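Progress note, June, Dokside kitchen refit + supplies

Short one this time, full figures come with the end of grant report. Writing this between the lunch cleanup and the Idden delivery so forgive the state of it.

**Where we are**

Counter is in. White, with the raised lip along the back, took the Haugland people 2 visits instead of one as the first piece was cut for the wrong wall. No extra charge, have it in writing. Sealed and in daily use now.

Tiling finished. Grout still needs a second coat by the door, not urgent.

Drying rack bought and up next to the sink side. Big help. Pots used to go on a towel on the floor heater, inspector did not love that. Lids still don't really have a home, they get leaned on whatever is nearest. Looking at a wall rail for those, maybe out of what's left in the equipment line.

**Money**

- Counter and fitting: paid in full
- Cookware: $900 budgeted, spent most of it, two big pots still on back order from Breseck
- Fruit and snack line: 90 a week, holding so far
- Total spent to date: $1412, receipts in the shared folder (one is faded, I've asked for a copy)

Not touched the training money yet. Would like to move part of it to the fridge repair if you're ok with that, see the question at the bottom.

**Fruit table**

Going better than the soup did. We put a plate out on the counter in the afternoon and people help themselves on the way through. Citrus is the easy win, keeps well and no knife needed. Bananas were a mistake in the warm weeks, stopped ordering them. Apples get taken but come back with one bite out, so we cut those now and serve them at homework hour only.

Idden sends a mixed box so we don't get to choose exactly. Small greenish citrus turn up alot, the kids say too sour, the adults take them for tea. Mandarins are the favorite by a long way. Have asked for more of those and less of the rest.

Plates: switched to plastic after the second breakage. Bright colors, easy to spot when they wander off to the other room.

**Problems**

Fridge seal is going. Taped for now, milk is kept at the back. Repair quote came in higher than I'd like and I want one more before we commit.

Hot water slow in the mornings, building says it's on their list. It was on their list at the last report too.

Storage under the counter is smaller than drawn. Dry goods have gone to the hall cupboard, which works but means carrying stuff through the reading room at 4 pm when its full.
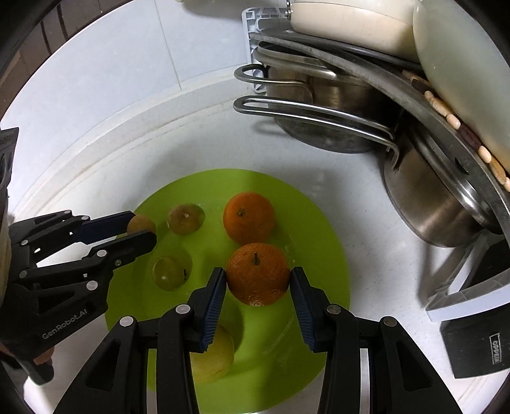 *By the kitchen coordinator, Dokside*

Mandarins and the small green ones on the lime plate, rack and steel pots over to the right.

**Next**

- second coat of grout by the door
- chase Breseck on the back order
- second fridge quote
- price up the lid rail
- ask Idden if the box can come before noon

**Need from you**

Yes or no on moving the training money to the fridge. Sooner is better, tape won't last the summer. Also which form you want for the equipment list, the old one or the new one, I have both half filled in.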